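Subject: Re: [gripper-tools] width channel lags pose after replay, rim grasps worst
Date: Sat 26 October
To: gripper-tools list

Replying inline, then some longer notes at the end. I have trimmed the logs out of the quote; they are in the original post for anyone who wants them.

> We have moved our replay stack from the old Steltlow loader to the new one
> and the jaw width now arrives late relative to the wrist pose. On blocks and
> cups it hardly matters. On plates it does: the policy begins to lift before
> the width target has come down far enough, and the rim slides out of the
> pads.

We see the same thing with the new loader, on different hardware, so I doubt it is your wiring. Which commit are you on? The March release resamples the width channel separately from the pose channel, and the two resamplers do not share an origin. Pose is anchored to the first pose sample. Width is anchored to the first width sample. If your width stream starts late, everything in it is shifted by that amount for the whole episode.

You can check without running a robot. Load one episode, print the first timestamp of each stream before resampling, then print the first timestamp of each after. If both come out as zero afterwards and they were not equal beforehand, you have the bug.

> I tried shifting the width by a constant and it helped on some episodes and
> made others worse. Is the delay drifting?

Probably not drifting within an episode. It differs between episodes, as the width stream starts whenever the marker detector first gets a valid reading of both fingers. If the operator picks up the tool with the jaws partly hidden, the detector takes longer. A constant shift fitted on one session will therefore be wrong on the next one. Fit nothing; fix the anchor.

The change on our side is small:

```
t0 = max(pose.t[0], width.t[0])
t1 = min(pose.t[-1], width.t[-1])
grid = arange(t0, t1, dt)
pose_r = resample_pose(pose, grid)
width_r = resample_linear(width, grid)
```

One grid, both channels. You lose a little from the start of each episode. If your episodes start with the hand already moving, look at what you are losing before you run this over a full set.

> Also, is anyone else getting width readings that never settle on plates?
> The value hunts by a couple of millimetres while the grasp looks steady.

Yes, and this one is separate. Two causes that we know of.

The first is marker occlusion. With two tools working on one object, the second tool can pass in front of the markers of the first. The detector then falls back to one finger and mirrors it, which assumes the fingers are symmetric about the tool axis. On a thin rim taken at an angle they are near enough symmetric for the mirror to pass the sanity check, but not near enough for the number to agree with the two-finger reading. So the value flips between two estimates. Plot the `n_fingers` field under the width and the steps will line up.

The second is compliance. Pads and linkages have some play, and a flat dish held at one edge puts a moment on the pads. The markers sit on the finger assembly and the contact is further out, so the measured opening and the real opening at the contact are different things. I would not try to correct for this in the loader. It depends on the load, and the loader does not know the load. 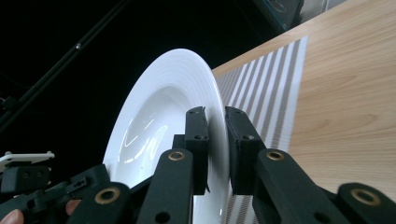
Should the jaw width be filtered before it is used as an action target? Filter it only after the one-finger and two-finger readings have been separated, and use a zero-phase filter, so that the closing edge stays where it was.

The order matters. A low-pass run over the raw channel smears the flips into the true signal, and after that no threshold will get them out again. Our present sequence is:

1. Drop every width sample where `n_fingers` is below 2.
2. Interpolate linearly over short gaps. Mark long gaps as invalid.
3. Run the filter forwards and backwards over each valid stretch.
4. Resample onto the shared grid.
5. Carry the invalid mask through to the training code and mask the loss there.

Step 5 is the one people leave out. If you fill long gaps with the last good value and do not mask them, the policy learns that holding still is a perfectly good width action during a handover, and you get a gripper that stays shut when the other side has already taken the object.

> What threshold do you use for a long gap?

We use 200 ms. I have no strong argument for it. A deliberate open or close by a human operator is longer than that on our recordings, so a gap below the threshold cannot hide a whole movement. At 100 ms we masked a lot of data for no visible gain. If your operators are faster than ours, go lower.

> And do you treat the two grippers as one action vector or two?

One vector, 20 numbers: for each side three for position, six for rotation and one for width. Both sides go on the same grid. We tried separate heads with a shared encoder and went back. The separate heads were not worse on single-arm tasks, but on anything with a handover they disagreed about when it was happening.

If you use one vector you need one invalid mask per channel and not one per step. With a per-step mask, an occluded left width throws away good right-hand pose data, and the steps you lose are concentrated in the part of the task where both hands are close together. This skews the set badly. We found it only when someone plotted the masked fraction against the distance between the tools.

Now the longer notes.

**Latency on the robot side.** Getting the training data aligned does not finish the job. At run time you have camera latency, inference time and gripper actuation delay, and the gripper delay is generally larger than the arm delay. The Gitton driver reports a command as accepted when it enters the queue, which tells you nothing about when the fingers move. Measure it: send a square wave, read the encoder, cross-correlate. Do it with the pads you will use, at the speed you will use. Then send the width commands ahead of the pose commands by the difference. Our scheduler takes one lead value per device and discards any action whose target time has already passed.

Do not put this lead into the dataset. I have seen a converted set with it baked in, and it could not be used on any other gripper.

**Force.** Width is a poor stand-in for force on anything stiff. On a glazed rim, the opening at first contact and the opening at a firm grip are nearly the same number. The human operator squeezes until it feels right and the recording keeps almost none of that. What we do at run time is subtract a fixed closing offset from the commanded width once the policy asks for anything below the contact width, and let the current limit in the gripper do the rest. It is crude and it works on plates. It is bad on paper cups, so it is switched off by object class in the config.

There was a proposal on the Delaunay branch to infer the offset from how far the linkage deflects in the wrist view. I like the idea and have not managed to reproduce the result. If whoever pushed it is reading, the branch is missing the calibration file and the script fails on load.

**Rotation resampling.** While you are in there, check that your pose resampler does slerp on quaternions and converts to the six-number form afterwards. The new loader converts first and interpolates the six numbers linearly. For small steps you will not notice. Turning a plate to stand it on edge is a large, quick wrist rotation, and the interpolated values come out unnormalised. The decoder re-orthogonalises them, so nothing fails and there is no warning; the rotation is just slightly wrong in time.

**Pose loss on dark backgrounds.** Somebody asked about this off-list, so I will answer once here. If a large part of the wrist view is unlit, the tracker has few features to work with and leans on the inertial data. The trajectory stays smooth and looks fine in the viewer. Check the inlier count, not the smoothness. We reject an episode when inliers stay below the limit for longer than the gap threshold. Specular streaks on glazed dishes make it worse, as they give strong corners that move with the viewpoint and not with the object. Masking the fingers and the held object out of the tracker input helped us more than any change to the tracker settings. The mask is static for the fingers. For the object we use a generous fixed polygon in front of the pads, applied only while the width is below the open threshold.

**Tests.** I have put a synthetic episode in the Skallton test folder. It has a known start offset between pose and width, one short gap, one long gap and one stretch of single-finger readings. A correct loader should:

- return both channels on the same timestamps
- fill the short gap and mask the long one
- mask or bridge the single-finger stretch according to its length
- keep the closing edge within one grid step of the true time

The current release fails the first and the last. With the patch it passes all of them. The test runs in about 2 seconds, so there is no reason to keep it out of CI.

Open points, if anyone wants to take one:

- The patch assumes that both tools share a clock. Ours do. With separate clocks you need an offset estimate first, and I would prefer that as its own tool and not inside the loader.
- The per-channel mask changes the on-disk layout. I have written it as an optional array, so old readers ignore it, but old readers will then also train on the masked values. Bumping the format version would be safer and will annoy people with large converted sets. Opinions wanted before I send the pull request.
- The mirrored single-finger estimate should have its own field. At present it overwrites `width`, and the only trace is `n_fingers`.

To the original poster: please run the timestamp check first and send the four numbers for one plate episode and one block episode. If the start offsets are equal in both, I am wrong about the cause and the filtering notes will not help you much either.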